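Home Ask Topics Workrooms Sign in

3 min read

Is a matte cover for a work table worth the money, or is it just a sheet?

oddhinge

I have a big old table I use for small repair jobs, mostly boxes and little drawers. The top is shiny and I'm sick of it. Under the ceiling light I lose screws in the glare, and anything glossy I put down just adds to it. The shop in Sallham wants me to buy the Somstead table cover, the matte one in brown or beige, and the salesman talked like it would change my life. I've bought "life changing" table stuff before. The last one was a Bouvier pad that curled at all four corners by July and smelled like a tire.

So what am I paying for? It looks like a flat sheet in a plain color. Does matte stay matte once you've dragged boxes over it? And does it matter whether I pick the brown or the beige? I mostly work with light wood, and a small box with a drawer is about as big as it gets. I don't want to hear from anyone who has only had theirs a week.

Posted Sep 6, 2022

mrs_teaspoon_42

Love my Somstead!! Got the beige and it goes with everything in the room. Wipes right off. Can't say about boxes, I do cards and scrapbooking, but I'd buy it again tomorrow and my sister wants one too. Go for it

plankside

I wouldn't pay full price for any of them. Matte is a finish, and the cheap ones lose it wherever your forearms rest. I had a Skorow cover that was dull all over when it arrived and had 2 shiny patches after one winter. The Somstead I've had for 3 years and it's better, I'll give it that much, though there's a polished spot near the front where I slide things toward me. "Scratch proof" on the label means nothing as far as I can tell. Mine is scratched.

Before you spend anything, go to a craft or flooring place and ask for an offcut of something flat, plain and dull. Lay it on the table for a few evenings with your usual lamp on. If you still lose screws, the lamp is your problem and no cover will fix it. Mine turned out to be half and half. I moved the lamp off to the side and the glare I'd been cursing mostly went away, cover or no cover.

On curling: leave it unrolled face down overnight with books on it, and don't trust the sticky dots they throw in. If the corners still lift after 5 days, send it back. They'll tell you it needs time to settle. It doesn't settle.

As for color, this part I do think matters. 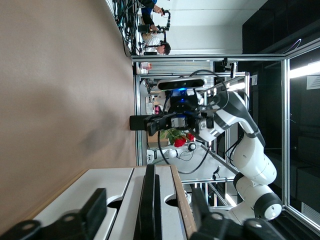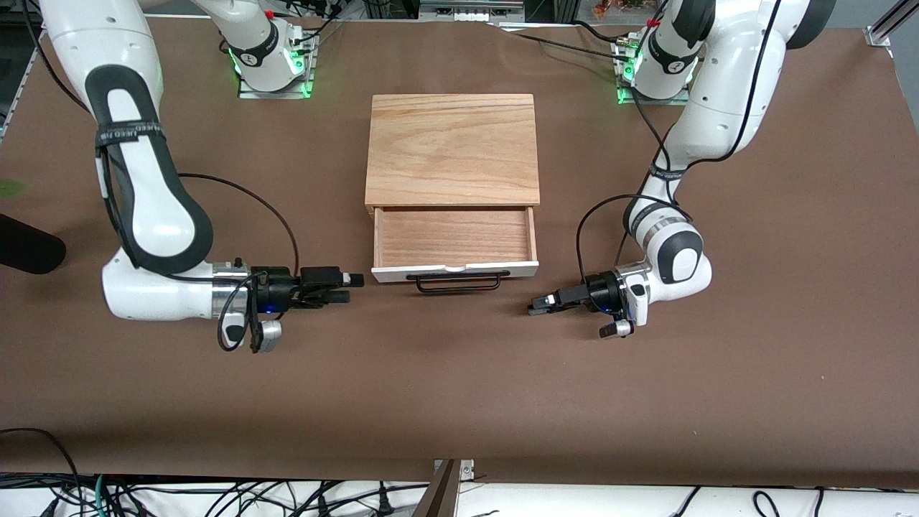 Brown would be my pick for light wood, with the warning that crumbs and pale dust will show on it. Look at the little wooden box with its drawer pulled open in the second picture: the brown top is plain and even, the shadows on it are soft, and your eye goes to the box. Beige is kinder to dust, but pale wood can sink into it, and small light-colored parts are worse. If you did red roses all day, like the ones in the first picture, I'd say get the beige and stop worrying. You do drawers. Also check the width before you let anybody sell you the large. A box that size doesn't need a whole table covered, and the small one plus a bare strip at the side for glue and wet rags would suit you better. Glue pulls the finish off, whatever the salesman in Sallham says. I wouldn't go anywhere near 100 dollars for one, and I'd keep the receipt.

We use cookies to keep you signed in and to count visits. Accept Manage settings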